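Fustlow Releases Rakena 6, a Planning and Perception Toolkit for Two-Armed Robots

April 20, 2023 – Fustlow today released Rakena 6, the new version of our software for getting two robot arms to share one table without getting in each other's way. It's available to all current customers as a regular update, and new users can ask for a trial license starting today.

I'm Tamsin Merrick, I run product at Fustlow, and I asked if I could write this one myself. We've had our heads down on this version for a long time and I'm too excited to hand it to somebody else! So please forgive the tone if you were expecting the usual announcement.

If you've used Rakena 5, you know the basic deal. You show the software what's on the table, tell it where things should end up, and it works out the reaches, the grasps and the order. What it did badly was sharing. Rakena 5 planned for one arm, froze that plan, and then planned the other arm around it. It was safe, but boy was it slow. The second arm spent a lot of its life parked and waiting for its turn.

Rakena 6 plans both arms together. Our planning lead, Bastian Sauerland, threw out the old scheduler and wrote a new one that treats the pair as a single problem, so one arm can be lining up at a rack while the other goes after something lying beside it. If one arm gets held up, the other replans on the fly and keeps going. A replan now takes some 40 milliseconds on the standard controller, and in the demo room you really can't tell it's happening.
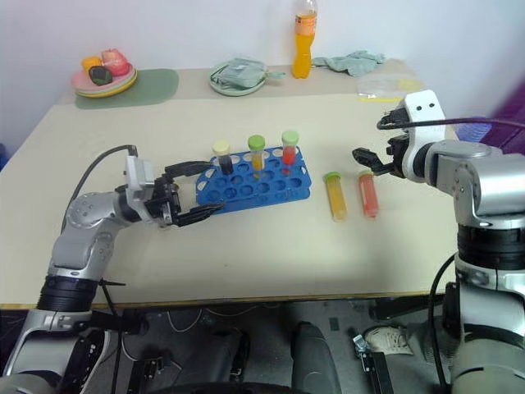 Rakena 6 at work on our tube sorting task, with three capped tubes standing in the rack and two more lying on the table.

Test tubes have been our favorite torture test for this release. They're small, they roll, they're shiny, and you can see right through the parts that aren't full of something. Depth sensors don't like them one bit. Digby Ruddock and the perception group came up with a new tracker that looks for the cap first, then fits the rest of the tube to it, including which way it's pointing. That last part matters a lot when a tube is on its side, as the planner has to know which end goes up before it picks a grasp.

The other thing the tracker does better is ignore stuff. Our earlier demos all happened on bare tables, and then customers would install the software on a real bench with plates, bottles, bags and rags sitting at the back of it, and the phone would start ringing (fair enough!). In Rakena 6 you can mark anything on the table as background with one click, and the planner keeps the arms clear of it without trying to work out what it is.

Now for the numbers, and I'll keep it short. We ran our internal tube benchmark before sign-off: 1000 picks from mixed starting positions, upright and lying down, with the same settings all the way through. Rakena 6 finished 995 of them with no help from a person. The misses are all written up in the release notes, with logs, and Digby would love to hear from anybody who sees the same thing on their own setup.

We didn't do this alone. Trultotitz has been running early builds in its sample prep lab since September, and they've been generous and very blunt, both of which we needed.

"The old version made me feel like I was watching two people be polite in a doorway," said Mitali Mollah, automation lead at Trultotitz. "With the new one I changed a rack layout before lunch and had both arms running on it the same afternoon. I didn't write any code for that, I just dragged the rack."

The dragging comes from Zudimura, our visual task editor, which now ships inside Rakena instead of as a separate download. You can step through a plan, see where each arm intends to be, and nudge things before anything moves. Tegan Costigan, who looks after Zudimura, also added an undo history, which was the top request on our user forum by a mile.

A few practical notes. Task files from Rakena 5 open in the new version and get converted when you save them – keep a copy of the old ones if you still have a machine you're not ready to update. Custom gripper profiles carry over as they are. Single-arm setups are still fully supported and get the new tracker too.

About Fustlow
Fustlow makes planning, perception and task editing software for robot arms in labs and light assembly. Its products include Rakena and Zudimura.

Media contact
Tamsin Merrick, Head of Product, Fustlow
Demo visits and interviews can be arranged through the Fustlow press office.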